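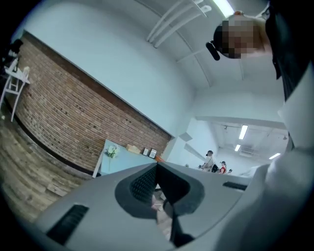
Ticket: dark baseboard coming away under the brick wall
Opened by: Valdir Rezende
Assigned to: Wagner Aguiar, Starkwood
Status: open

Hi Wagner, me again! The baseboard along the brick wall has started pulling away near the corner, and I'd love to get it sorted before our next lot of guests (we're full for most of June). You can slide a fingernail behind it, and if you push it flat it just pops back out again.

What I've tried so far: first I ran a bead of the Gomberg adhesive along the back and leaned 2 boxes of books against it overnight. Held great until lunchtime – then ping, off it came. Next I scraped all the old glue off and tried again with 8 little finishing nails, but they won't bite into the brick at all and I bent most of them. I stopped there so I didn't chip anything.

Update, 11 a.m.: I pulled the loose end out a bit more and there's a lump of old mortar behind it, right down by the planks. Could that be what's pushing it out? I'm a bit scared to go at it with a chisel so close to the floor, the planks are the one thing in that room I don't want to scratch!

Can you tell me if I should grind the lump down or notch the back of the board? And do you still have that dark trim in stock, in case I crack this piece getting it off? Mornings are best to call.

Thanks a million,
Valdir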